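About Jisdale Mutual Savings

Jisdale Mutual Savings is a member-owned credit union serving people who live or work in Jisdale and Nuttall. We were started by 78 employees of the Zullberg mill and now have 311 members. Each member has one vote at the annual meeting, held in May.

We offer share accounts, small personal loans and a holiday savings plan. Loans are approved by the board, chaired by Colin Mottram. Our office is at 204 Sostside Road.
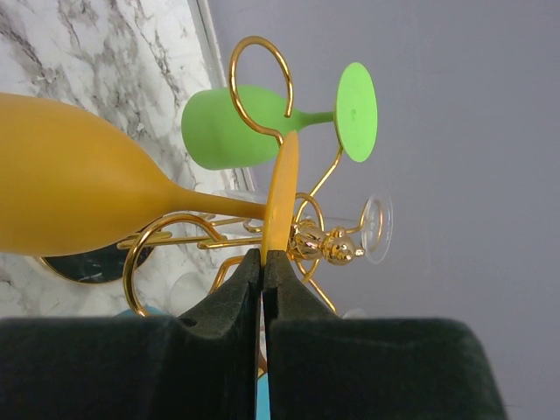
How much can a new member borrow?
New members can borrow up to $500 after three months of regular saving.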